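Kelberg Suspends Robot Handling Trials After Gripper Fault

September 16, 2022 - Kelberg has suspended handling trials at its Cleltberg site after a gripper failed to release on command during work with a metal bowl. No injuries were reported.

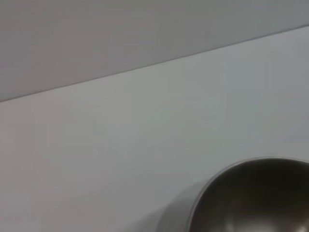
Hòa Vũ said the stop button had worked as intended, but that the release fault should have been caught in March, when the gripper passed inspection. The fault appeared on cycle 1,895. Peeters, which supplied the gripper, will examine the unit and its control log. Trials will remain suspended until a replacement has completed 400 test cycles.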